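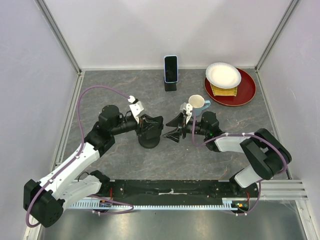

I replaced most of our drinkware in February, and the mugs took longer than the glasses and bowls combined. A mug has more parameters than people give it credit for: capacity, wall thickness, foot diameter, handle clearance, glaze. Color came last on my list and then decided the purchase anyway. The one I settled on is white with a light blue handle, and on a gray marble-patterned surface the handle is the part you find first, which matters at six in the morning before the lights are on properly.

The old set was from Drollton. Two had hairline cracks running down from the rim and the rest had crazed inside, so coffee stained the lines and no amount of baking soda got it out. I tried an overnight soak, then a paste, then gave up. Crazed glaze can hold moisture, and the mugs had started to come out of the microwave hotter than what was in them.

My requirements were simple. The handle had to take three fingers without the knuckles touching the wall. The foot had to be flat enough that water doesn't pool in it upside down in the dishwasher. I also wanted straight sides, as tapered mugs lean on our rack and knock into the plates.

I looked at two lines, Galtton and Lashari. The Galtton is the heavier mug and keeps coffee warm longer once preheated, but it pulls a lot of heat out of the first pour if you skip that step, and I always skip it. The handle is also a closed loop with a tight lower corner. The Lashari has a thinner wall and a wider handle. It cools faster. I drink faster than it cools, so that settled it.

I bought 6. Tariq Sial, who shares the office kitchen with me, asked why I hadn't bought them in solid blue. Dark glazes show spoon marks. White shows tea. Tea comes off.

One complaint: the foot ring on one of them was unglazed and rough enough to scratch the shelf. I took it down with wet 400 grit paper, a minute or so per side, and rinsed it well. The others were fine as delivered.

Next is the teapot, which drips.

Filed under: Kitchen & Table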